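Stastar kit gets a workout on old desktops

We've had the Stastar teardown kit on the bench since September, and I've been itching to write about it! It's a gripper, a wrist camera and a set of printable fixtures, put together by Lorenz Riedl at Mirivska for people who want a robot to take retired PCs apart.
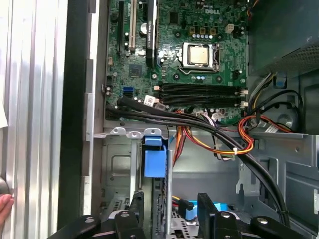
Getting in close on a Dell desktop, with the memory slots and processor in view.

Cables are the hard part, and I was glad to see the guide spend 20 pages on them. Florian Bühler has been running our trials, and he likes how easy the fingers are to swap - one hex key and you're done.

My favorite bit is the holder board. You print it yourself, the files are included, and you can move the slots to suit whatever parts you're pulling.

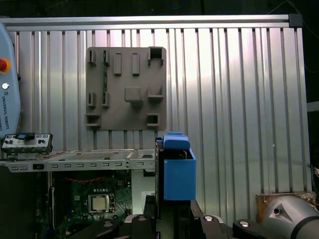
The printed holder board on the wall, with a narrow green stick in its slots.

The fixture set is $109 and the full kit with the gripper costs a good deal more. Setup took us almost 5 hours, mostly camera calibration, and I'd love a clearer chapter on that. Ask Florian if you want a turn with it.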